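How Wood Grows, and How to Read It

Reading time: 6 minutes

Look at a tabletop, a pencil, or a floor. If it is made of real wood, you will see lines running through it. People call these lines the grain. They were made by a living tree, and they can tell you a lot about how that tree grew.

Where a tree grows

A tree gets bigger in two different ways. It gets taller at the tips of its branches, and it gets thicker under its bark. These two kinds of growth happen in different places.

If you carve a mark in a tree trunk (please don't, it hurts the tree), the mark stays at the same height for as long as the tree lives. A mark made four feet off the ground will be four feet off the ground fifty years later. The trunk only grows outward.

The part that does this work is called the cambium. It is a very thin layer, thinner than a sheet of cardboard, and it wraps around the whole trunk just under the bark. On its inside, the cambium makes new wood. On its outside, it makes new inner bark. So the newest wood in a tree is always closest to the bark, and the oldest wood is in the center.

Rings

In places with a warm season and a cold season, a tree doesn't grow at the same speed all year. In spring there is usually plenty of water, and the tree grows fast. The wood it makes then is called earlywood. Its cells are wide, with thin walls. Later in the summer the tree slows down and makes latewood, which has smaller cells with thicker walls. By November most trees in cold places have stopped making wood until spring.

One band of earlywood and one band of latewood together make one ring, and one ring usually stands for one year. In some trees, such as pine, the latewood is much darker and the rings are easy to see. In others, such as maple, the rings are faint and you have to look closely.

Dagný Eyvindsson studies tree rings at the forest museum in Ponusstead. The museum has a slice of an old fir that fell in a storm, and she counted 352 rings in it. It took her two afternoons. She used a magnifying glass and stuck a pin in every tenth ring so that she wouldn't lose her place.

Wide rings often mean good years, with enough rain and sunlight. Narrow rings can mean a dry year, a cold summer, or insects that ate the leaves. In the Ponusstead fir there are nine very narrow rings in a row. Dagný thinks taller trees were shading it then, and that one of them came down and let the light in - the ring after those nine is wide.

You don't have to cut a tree down to count its rings. Scientists use a hollow tool called an increment borer. It takes out a thin stick of wood, about as wide as a drinking straw, and the rings show up as stripes along the stick.

From rings to lines

A slice across a trunk shows circles. Boards are not usually cut that way. They are cut along the length of the trunk, so the saw passes through the rings from the side.

Try this with an onion. Cut one in half around the middle and you see circles. Cut another in half from top to bottom and you see long curved lines. The layers are the same in both onions. Only the direction of the knife has changed. (Ask a grown-up to do the cutting.)
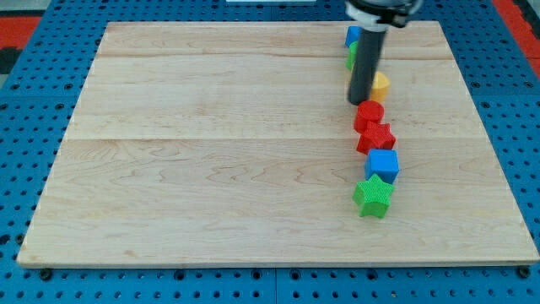

When a board is cut so that the rings lie nearly flat in it, the lines on its wide face make waves, arches, and sometimes ovals. This is called plain-sawn wood. An oval can appear where the tree had a slight bump or dip, and the saw sliced across it. When a board is cut so that the rings stand upright in it, the lines are straight and close together. This is called quarter-sawn wood. It takes more work to cut, but it stays flatter.

Why wide boards are often glued

Wood takes in water from damp air and lets it out again in dry air. When it takes in water it swells, and when it dries it shrinks. It hardly changes in length, but it does change in width. This is why a wooden drawer can stick in summer and slide easily in winter.

A very wide board cut from one tree can bend or crack as it swells and shrinks. Trees wide enough to make one are also hard to find. So woodworkers often glue narrower boards together, side by side, and then sand the top smooth. If you look at where two boards meet, you will see the grain lines stop or change direction.

Purificación Segura makes tables at a workshop called Marnau. Before she glues any boards, she lays them on the floor and moves them around. She wants the colors to look good together, and she checks the ends to see which way the rings curve. Then she marks a big chalk triangle across all the boards. If they get mixed up, she can put them back in order by putting the triangle back together.

Hard and soft

Wood is sorted into two groups, hardwood and softwood. The names are a bit confusing. Hardwood comes from trees with broad leaves, like oak, maple, and cherry. Softwood comes mostly from trees with needles and cones, like pine and spruce. Many hardwoods are harder than softwoods, but not all of them. Balsa is so light and soft that you can dent it with your fingernail, and it is a hardwood.

Things to try

Find three wooden things at home and look at the grain on each one. Is it straight or wavy? Can you find an edge where the ends of the rings show? Put a piece of thin paper over the wood and rub it gently with the side of a crayon. On some woods, such as oak, the grain will show up on the paper. On smoother woods it may not show at all.

If you find a tree stump, count the rings from the center outward. Look for the ring from the year you were born. You will need to know what year the tree was cut, and then count backward from the bark.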